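Search the club site Search
Reading time: 6 minutes

Grolevberg Athletic Youth Football Section
Minutes of the August meeting, held upstairs at the Kutport ground

Present: Tiruwork Assefa (chair), Dae-han Baek (coaching), Letay Berhe (fixtures), Bezawit Adugna (money and kit), Lensa Gashaw (minutes). Two parents from the under-13s sat in for items 3 to 5.

The meeting opened at 7.10 pm.

1. Minutes of the last meeting

Agreed, with one correction. The under-15 friendly against Chmielewska finished 2–2, and the minutes had it as a defeat. Lensa to change the copy on the website.

2. Matters arising

The lock on the goal store has been replaced. Dae-han has both keys and will give one to Letay.

The letter to the council about the floodlight timer has had no reply. Tiruwork will ring them.

The lost property box has been cleared. Unclaimed boots went on the swap table and all but one pair have gone.

3. Squads for the new season

Dae-han reported that trials are finished for the under-13s and under-15s. The under-13s are over the league's squad limit, so five players will be offered places in the development group, which trains on the same evening on the far pitch. He has spoken to four of the families. The fifth is away and he will call when they are back.

One of the parents asked whether development players would get any matches. Dae-han said yes, in the cup games and in friendlies, and that players can move between the two groups until the league's registration date. The parent asked for this to be put in writing to the families. Agreed. Dae-han to write it, Letay to send it out.

The under-15s are short of a second goalkeeper. Two outfield players have offered to take turns in training. Dae-han would still like to find somebody who wants to play there every week, and will ask at the two secondary schools when term starts.

There was some talk about the under-11s, who have lost their assistant coach to a job move. Bezawit's brother has his first badge and may be free. She will ask him. If he says yes he will need his checks done before he takes a session.

4. Fixtures and travel

Letay has the draft list from the league. The first home match clashes with the adult side, who have the main pitch booked all afternoon. She has asked for a morning kick-off and the opponents have agreed to 10.30 am.

The Chmielewska away match is the longest trip. Last season it was done in parents' cars and two of them arrived after the warm-up. Letay has a price of 900 for a coach there and back. Tiruwork thought this was too much for one match. Dae-han said the under-13s and under-15s both play there and could share the coach if the kick-offs were put next to each other. Letay to ask Chmielewska about times and bring the answer to the next meeting. No booking until then.

Match day messages will go through the group list only. Last season some were sent to the list and some to individual phones, and people missed changes of venue.

5. Kit

Bezawit has prices from Arkia for the new home shirts. The minimum order is met if both older squads buy together. The shirts are the same blue as before – the socks are a slightly darker shade and come in packs of six.

The away kit will do another season. Three shirts need new numbers and Bezawit will take them to the printer in Kutport.

One parent asked if families could pay for shirts in two parts. Agreed, first half on ordering and second half by the end of October. Anyone who finds this difficult should speak to Bezawit privately.

Shin pads: the coaches' bag is down to a few odd ones. Players must bring their own. Dae-han will keep spares for matches only.

The two parents left at 8.05 pm and were thanked for coming.

6. Money

Bezawit gave the balance and handed round the sheet. The summer five-a-side made 200 after the referees were paid. It was agreed to put this towards training balls, size 4 first.

Pitch hire has gone up for the winter evenings. Subs will stay as they are until Christmas and be looked at again in January.

7. Pitch and changing rooms

The near goalmouth on the junior pitch has been reseeded and is roped off. No shooting practice at that end until the rope comes down. Letay asked that coaches tell visiting teams as well, as one of them moved the rope in July.

The showers in the second changing room run cold after the first few minutes. Tiruwork has reported it.

8. Any other business

Lensa would like match reports from each squad for the website, even if only a few lines. Score, scorers and anything worth a mention. Send them by the evening after the match – late ones will go up with the following week's.

Dae-han asked for a first aid refresher for all coaches. Tiruwork to find out dates and cost.

9. Next meeting

Same room, 7 pm, in the second week of September. Letay sends apologies in advance for the first half hour.

The meeting closed at 8.40 pm.

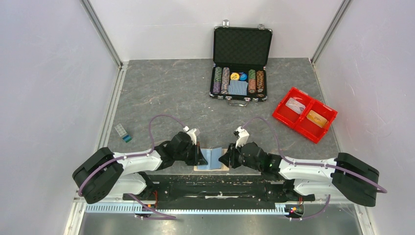 Items for the September agenda should reach Lensa a week before. Coach travel, the goalkeeper position and the first aid dates are already on the list.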